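Ustlow Three-Drawer Sorting Cabinet: Eight Months of Use

I bought the Ustlow cabinet in February to deal with the building bricks in our house. We have two kids, and between them and a box handed down from a cousin there were bricks in shoe boxes, in a suitcase and under the couch. I wanted one piece of furniture that would hold most of it and that the kids could open without help.

The cabinet comes flat in one carton. Assembly took me an evening. The instructions are all drawings and most of them are clear, except for step 10, where the left and right drawer rails look the same on the page. They are not the same. Check the small letter stamped on the end before you screw them in.

Once built, it is steady. I fixed it to the wall with the bracket supplied, and it has not moved, even with a child leaning on an open drawer. The drawers run on metal rails and stop before they come all the way out. The top is a good height for a six-year-old to build on, though it scratches easily. Ours had marks on it within a week.

The dividers are the weak part. Each drawer gets 4 of them, and they slide into slots along the sides. The slots are shallow, so a divider pops up when the drawer is shut hard, and small pieces work their way underneath. I ended up taking the dividers out of the top drawer and using loose bins from a Cekov set we already had. 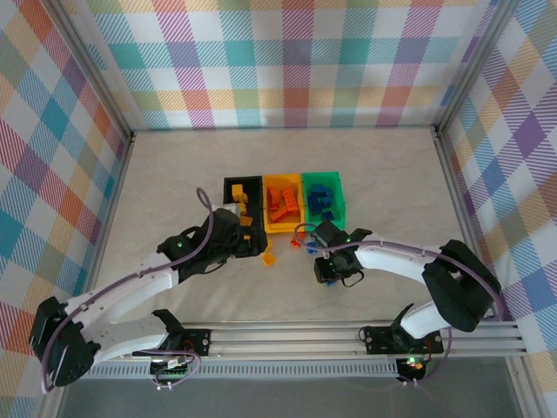

Page last changed: October 1, 2021

Sorting by color in open bins is what has worked best for us. The kids put things back by color without being asked twice, and they never did that when we sorted by shape. The downside is that finding one particular piece in a bin of the same color takes a while. Older builders will probably want to sort by shape and put up with the extra work.

I also looked at the Gbeho rolling cart before buying. It has more room, but the wheels don't lock and the trays are too deep for small parts. A neighbor has one and uses it for yarn, which seems like a better fit.

Ustlow sells replacement dividers under part number 2264. I ordered a set in case the newer ones were taller. They were identical, and I sent them back. The refund came without any trouble.

I would buy the cabinet again at the sale price, and I would skip it at full price. If you already own bins that fit the drawers, measure them first, since the inside is almost an inch narrower than the listing says.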